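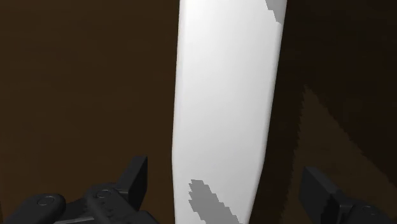

Amândio Esteves

4 min read

Salt-free water conditioners: does anybody have one that does anything?

Posted Apr 10, 2018

We moved out to Histeddale last year and the water is hard enough to chew. The strip test says 19 grains. The coffee maker is furry inside, the shower door is a lost cause and my wife says her hair feels like rope. Our old house was on city water, so I never had to think about any of this.

The man from Rojanasak came out to quote a softener and spent most of his visit trying to sell me a Vunau instead. No salt, no drain line, no power, you clamp it on the pipe and forget about it. It costs $500 more than the plain salt softener. I asked him what it takes out of the water and he said it doesn't take anything out, it "changes how the minerals behave." I asked how I could check that and he gave me a brochure.

The brochure says 70 percent less scale. Less than what, measured how, over how long? It doesn't say. There is a quote from a happy family and a drawing of a water drop with a smile on it.

I'm not trying to start a fight. I would just like to hear from people who own one of these and did something more than look at their faucet and feel good about it.

----

grumpycoupler

Save your money. Clamp-on anything is a magnet or a coil of wire in a nice box. I've pulled plenty off pipes and the water heaters behind them were full of the same junk as everybody else's.

If you want soft water, buy a softener. It's a dull tank with resin in it and you feed it salt. You can test the water before and after with the same cheap strips and see the difference in the color.

----

marsh_wren

I have one (different brand, same idea) and I think it helps. The scale still shows up but it wipes off with a rag now. Before, I needed vinegar and a scraper. I know how that sounds, but I am the one doing the wiping.

----

Amândio Esteves

@marsh_wren did you change anything else when it went in? New cleaner, new heater, squeegee in the shower?

----

marsh_wren

We did start using a squeegee. My husband bought it the same month. I still don't think that explains the kettle.

----

grumpycoupler

It explains the shower.

----

TwoTankTed

Going to disagree with grumpy a little. There are two different things being sold under the same name. The clamp-on kind I wouldn't pay for. But there is also a tank kind with a media bed that the water runs through, and there is some decent testing on those for scale. They don't soften. Soap still won't lather, your strips will read exactly the same, and your wife's hair will still feel like rope. What they may do is keep the heater from crusting up.

So the first question is what you want fixed. If it's the hair and the soap, neither kind is for you.

----

Amândio Esteves

That's useful, thanks. It's the soap and the hair first, and the heater second. The brochure promises all of it, plus "livelier houseplants."

----

pennyjar

Not everybody can run a salt softener though. My town doesn't like the brine going down the drain, and if you're on septic you'll hear ten opinions on that. Also, somebody has to carry the bags. I'm 15 years into carrying bags and my back has views.

I'm not saying buy the Vunau. I'm saying "just get salt" is a bit easy.

----

grumpycoupler

Fair on the bags. Buy the small ones. I still don't see how that makes a coil of wire work.

----

TwoTankTed

Ask them for a money-back period in writing – long enough to open the heater drain and look. Three weeks is no good. If they balk, you have your answer.

----

Amândio Esteves

Called Rojanasak this morning. The return period is 30 days "on unopened units." I asked how a person would find out whether it works without opening it, and he said most customers just notice.

I asked for a quote on the Prenard softener, the plain one. He sounded let down. He also wants to charge me for a second visit to measure the same pipe he measured in March, so I may be shopping for a plumber too.

----

marsh_wren

Would you post your strip readings once it's in? I'm not convinced I'm wrong, but I'd like to see what a real drop looks like. I may turn mine off for a month and leave the squeegee in the closet.

----

TwoTankTed

Do the kettle at the same time. Descale it first or you won't know what you're looking at.

----

13 comments · 6 shares

Get our home repair newsletter in your inbox. You can unsubscribe at any time.

This site uses cookies. By continuing to browse you agree to our use of cookies.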